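Tromley Kitchen Study: Households Wanted

Posted 2020-05-15
Location: your own home
Type: paid participation, part-time
Contact: Oluwatosin Ibrahim, Study Coordinator

Tromley is looking for 200 households to take part in a study of how people store leftovers and other opened food at home. We want to know what gets kept, what it is kept in, how long it stays there and what ends up in the trash. The study runs for 8 weeks and is done entirely from home. Nothing needs to be installed, and you will not be asked to change what you buy or cook.

The work is paid for by Trevis, a maker of household goods, and by the Okonkwo Fund, which gives grants for research on food waste. Neither one will see your name, address or individual answers. They receive a report with the combined results.

What you would do

You keep a food log. Each time you put away something that has been cooked or opened, you write down what it is, what you put it in and where it goes: refrigerator, freezer, cupboard or counter. When it is finished or thrown out, you write that down too. Most entries take less than a minute. You can use the paper log we mail you or fill in the same form on the Civo website. Please pick one and stay with it for the whole study.

You also answer a short questionnaire at the start and another at the end. The first asks about your household, how often you shop and what kinds of containers you own. The second asks how the log went and whether your habits changed while you were keeping it.

There are 2 phone calls with a member of our staff. The first is to go over the log and make sure the instructions are clear. The second comes near the end and is a longer conversation about your kitchen, including how you decide whether something is still good to eat. Calls are recorded for note-taking only, and the recordings are deleted once the notes are written.
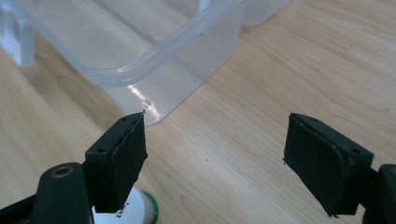
Reading time: 4 minutes

Any container counts for the log. Plastic tubs, glass dishes, jars, bags, foil, a plate with another plate on top. If you reuse containers that came with food in them, we would like to hear about those as well. You do not need to own a matching set or keep your lids in order. Write down what you have, in your own words. "Big clear tub, no lid" is a fine entry.

Who can take part

You must be 18 or older and be the person who does at least half of the cooking or putting away in your household. You can live alone, with family or with roommates. Only one person per address may sign up, though others in the home are welcome to help with the log.

You need a working refrigerator and a phone number where we can reach you. You need internet access only if you choose the online log.

We are especially short of households with children under five, people who work night shifts, and people who cook for someone on a special diet. If one of these fits you, please mention it when you write.

You cannot take part if you work for Tromley or Trevis, or if you expect to be away from home for more than a week during the study.

Pay

Participants are paid by check or prepaid card in two parts, the first at the midpoint and the rest after the final questionnaire. If you stop early, you are paid for the weeks you finished. The rate is listed in the information sheet, which we send to everyone who asks before they agree to anything. Postage for returning the paper log is covered.

Schedule

The study begins in August. Log packets will be mailed ahead of the start so that there is time for the first phone call. We cannot take new households after logging has begun, but you may ask to be put on the list for a later round.

How to sign up

Write to Oluwatosin Ibrahim through the contact form on this page. Include your first and last name, your mailing address, the number of people in your household and the best time of day to call. Put "Kitchen Study" in the subject line. You will get the information sheet and a consent form by email, or by mail if you prefer. Read both before you sign. Questions can go to the same contact form.

Taking part is voluntary, and you may leave the study at any time without giving a reason. If you leave, you can ask us to delete your log entries, and we will confirm in writing when it has been done.

Log instructions are available in English and Spanish. Large-print logs can be mailed on request.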